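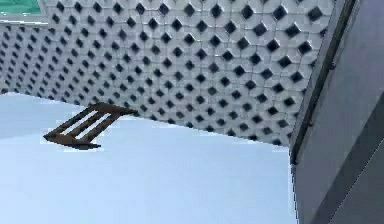

When are we doing the open day demo, and will it be the simulator or the real arm?

The second week of September, and it'll be both: simulator up on the big screen in the morning, the real arm after lunch.

Okay, so that was settled before I'd even found a pen, and the rest of these minutes are me catching up. Sorry for the handwriting, those of you who got the paper copy!

Minutes of the last meeting. Approved, with one fix. I'd written that Wustden was sending a bus, and it's the school in Wustden that's sending a bus. We have 51 students coming on it, plus whoever walks in from Irbridge.

Report back from the Fukuda visit. Four of us went over and I have to say I loved it. They showed us their pick and place line from a walkway, then let us sit down and run a job ourselves (mine dropped everything, thank you for asking). What we all liked was that they let visitors watch the practice version on a screen first, so by the time you see the arm move you already know what it's trying to do. We agreed to steal that idea. I'm writing them a thank-you note.

Simulator demo. We're going with the Plasari setup, the one with the brown rack on the pale tabletop and the lattice wall behind. There was a long back and forth over whether the wall pattern is too busy for a projector. I think it looks great, two people think it'll make the back row dizzy, and we're going to test it in the hall at 4 p.m. before anyone argues any more. The task stays simple: pick up the rack, move it, put it down. Visitors get a turn each at the controls.

Real arm. Groups of 16, tape on the floor, and one of us on the stop button the whole time. No swapping in the middle of a run, please.

Money. We have 500 dollars and have spent nearly all of it in our heads already. Signs and printing come first, then snacks. The T-shirts lost the vote, which I'm still sore over.

Any other business. The side door sticks. Somebody needs to bring an extension cord, a long one.

To do before next time: projector test, thank-you note (me), floor tape, confirm lunch time with the school.

We wrapped up at 8:30 p.m. Next meeting same room, and I'll bring the good cookies.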